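Section 3. First use of the Grornex upper-arm blood pressure monitor

Before you start, please read this section until the end. It takes three minutes and it will save you from many wrong readings.

1. Open the battery cover on the back and put in the four batteries from the box. Do not mix old and new ones.
2. Set the clock. The monitor saves up to 368 readings, each with its hour, and a wrong clock makes the list useless for your doctor.

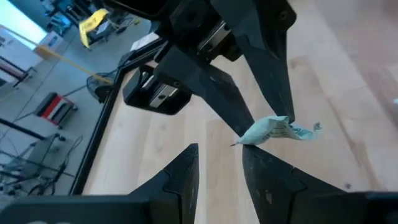

3. Push the air plug of the cuff firmly into the hole on the left side. You should hear a small click.

Putting on the cuff

4. Take off thick clothes from the arm. A thin shirt sleeve is allowed, but do not roll it up tightly.
5. Place the lower edge of the cuff two fingers above the elbow, with the tube on the inner side of the arm.
6. Close the cuff so that one finger still fits under it.

Caution: Do not use the cuff on an arm with a wound, a drip or a lymph node operation. Ask your nurse first.

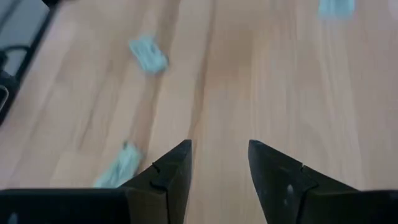 Which arm should I use?
Measure both arms on the first day and then keep to the arm with the higher reading. Write it on the card — later you will not remember.

Taking a reading

7. Empty your bladder, sit down with your back supported and put both feet flat on the floor. Then rest quietly for five minutes. Coffee, tea and tobacco should wait until after the reading,
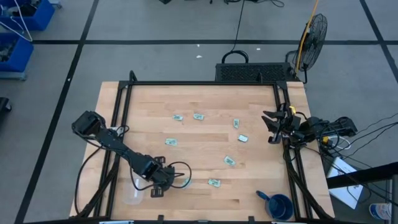
and the same is valid for a heavy meal or a quick walk up the stairs. Do not speak while the cuff is filling.

8. Press START once. If the cuff hurts, press it again and the air goes out.
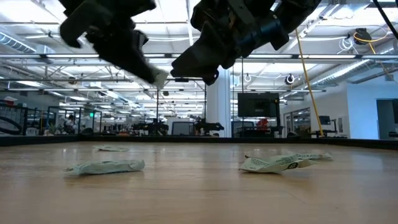

9. When the reading is finished, the upper and the lower value stay on the display for 12 seconds. Read them with your arm still at rest. If the display is hard to see, look at the light in your room: ceiling lamps can leave pale streaks on a wooden tabletop, as in the photo, and they do the same on the display cover. Turn the monitor a little, but leave your arm where it is.

Note: One lower value above 80 is no reason for alarm. Measure again in the evening and show the whole list to your doctor.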